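Trading card rules help > Timing and responses

Can I chain to the cost, or only to the effect?

Posted 27/11/2009

Had a bit of a blue with my brother-in-law over this one and we still haven't sorted it. We play Rurex, the older rules, 60 card decks. He had a Sitine Warden out with 2000 defence. I discarded a card to use my Lantern Thief, which lets me send one defender back to the owner's hand. He said he wanted to respond the moment I discarded, before I'd even named a target, and flipped a trap that makes discards illegal for the turn.
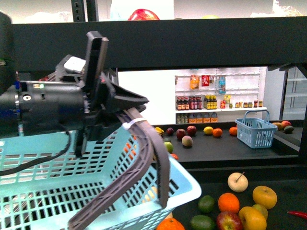
Timing and responses

So he reckons my discard gets undone, I get the card back and the Thief does nothing. I reckon the discard is already paid and he's too late. We've both read the little booklet that came in the D'Amico starter box and it's got one paragraph on costs, which we each think proves us right! Who's correct? And does it change anything if the discarded card has its own effect when it hits the pile?

Answer 1 (marked helpful by 25 members)

You're right and he's too late. Costs get paid as you announce, all in one go, and there's no gap in there for anyone to jump into. You should have named your target at the same time though, so you were both a bit off. The order is announce the ability, name the target, pay the discard, and then he gets his chance. He can flip his trap at that point if he likes, but it only stops discards from then on. Your card stays in the pile and the Warden goes back to his hand.

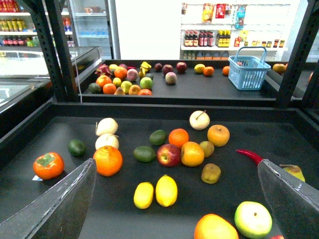

The bit about the discarded card is trickier. If it says "when", it has to wait until everything else has finished, and in the older rules it can miss its moment altogether. If it says "if", you're fine — it goes off once the Thief has resolved. Ruling 2519 in the Wadovo archive covers this with nearly the same cards, so print it out and leave it in your deck box.

Answer 2

Pretty sure you can respond to anything if you say it quick enough, that's how we play.

Answer 3

First answer is right, ignore the second one, sorry mate.
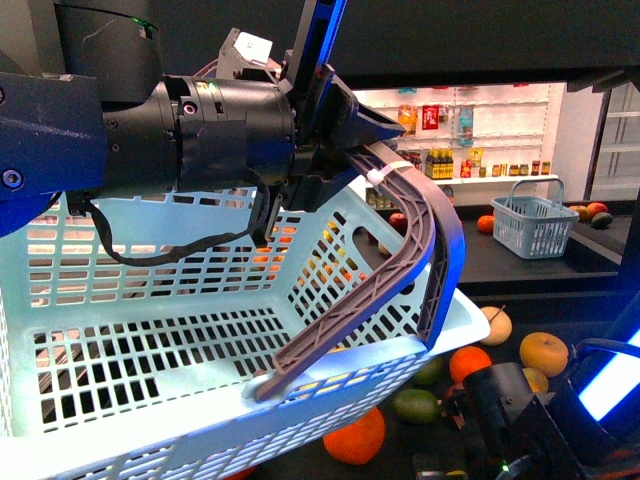 What helped me was making the cost something physical. I teach my kids with whatever is on the kitchen bench, and you could do the same with a light blue plastic shopping basket like that one, the kind with rows of slots in the sides. Card goes over the rim and into the basket, cost is paid, hands off. Only then does the other player get to speak. We did that for most of March and the arguments dried up, apart from the ones over whose turn it is to shuffle.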